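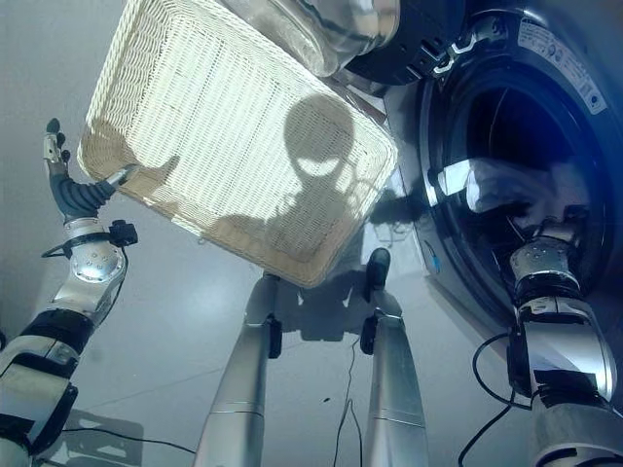
Chapter 4
Choosing a Service Robot for Household Work

4.1 What the buyer is paying for

A company that sells a robot for household work is usually selling three things under one price: the machine, the set of tasks it has been taught, and the support that keeps those tasks running. Buyers tend to compare the first and skim the other two. This chapter takes them together, using one package as its main case.

The package is the Onix, offered by Woteck to small laundries, guest houses and care homes. It has two arms, and the standard kit comes with a choice of hands. The monthly fee covers 15 taught tasks. A task that is not on the list has to be ordered separately, and the customer pays for the teaching hours.

Laundry is the task most buyers ask about first. It looks simple on a price sheet and is hard in practice. The machine has to hold a basket with one hand while the other goes into a drum it can see only part of. Cloth changes shape every time it is touched, and a sock stuck to the rubber seal can be missed.

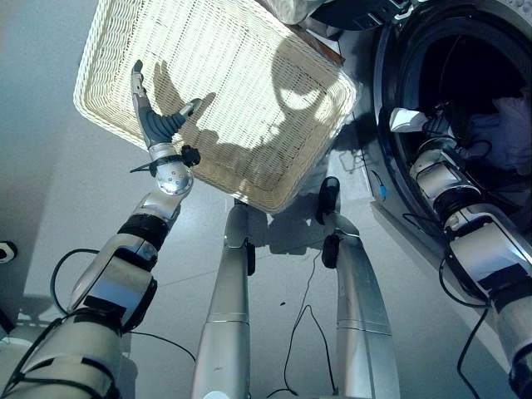

Aldana Ledesma, who reviewed the package for a chain of guest houses, asked Woteck for its results on full loads before she would discuss price. The company gave her figures for 300 loads. She then asked how many of those had been finished with no person stepping in - a different number, and the one her staffing plan depended on. A buyer should always ask for both.

Service terms need the same care. The Onix contract promises a reply within one working day, but a reply is only a phone call. Repair is covered in a separate section, and replacement hands are billed at 4,000 dollars a pair after the first year. Sharada Alva, who manages purchasing for the same chain, put that cost into her budget from the start and compared it with the offer from Salian, a rival firm that charges more per month and includes the hands.

The two offers came out close. What decided the matter was the range of work. The guest houses also wanted help in the kitchen and storeroom, where the items are small, hard and loose, and a hand suited to towels may do badly with them.
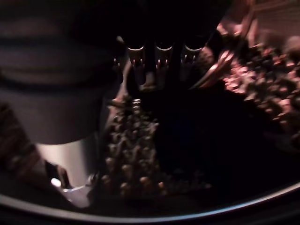

4.2 Reading a task list

A task list states what the seller has agreed to support. Read each line for the object, the place and the finish point. "Unload washer" leaves all three open - which washer, into what, and who checks the drum afterward.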